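Paid sessions: robot demonstration operators, Ovlow site

Irkedano is looking for people to help collect training examples for Disum, our two-handed manipulation project. You will guide a pair of robot hands through short tabletop tasks while the system records the cameras and joint positions. The recordings are used to train a model that learns from demonstration.

No robotics background is needed. We teach you the controls in the first session, and that session is paid at the same rate as the others.

What you will do
Each example takes a minute or two. You move the hands to a start position, carry out the task on the instruction card, and mark the attempt as good or failed. Failed attempts are kept - please don't hide them. We are aiming for 500 examples per task, and the cup task stands at 178.
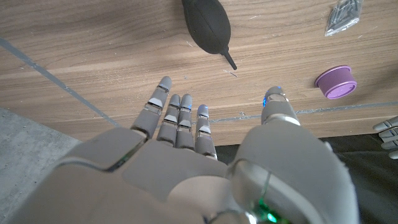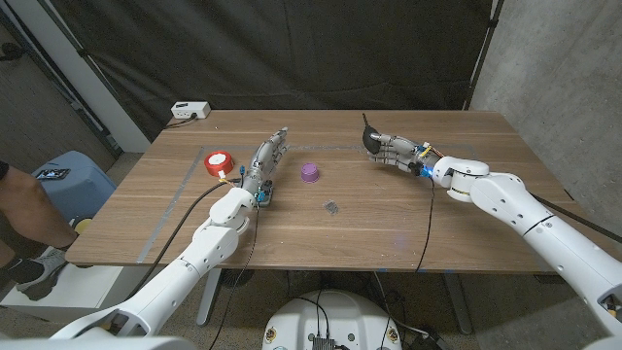 The table used for the cup task, from a camera on one hand (first) and from head height (second).

Hours and pay
Sessions run 3 hours with a break in the middle. We ask for at least 5 sessions, on days you choose from the booking sheet. Pay is $22 an hour, sent every other Friday. Parking is free behind the Debnath building.

You should
- be 18 or older and allowed to work in the US
- be able to stand for most of a session
- have normal or corrected vision and steady use of both hands
- be fine with repeating the same task many times

Prior work in assembly, sewing or lab prep is useful but not required. People who took part in the April round may apply again. Closed-toe shoes are required on the floor. Your hands and voice may be recorded during a session, and you will get a consent form to read before you start.

To apply, fill in the short form at the Debnath front desk or on the Disum page, and list the days you are free. Sessions are filled in the order forms come in.

Posted 20 Aug 2019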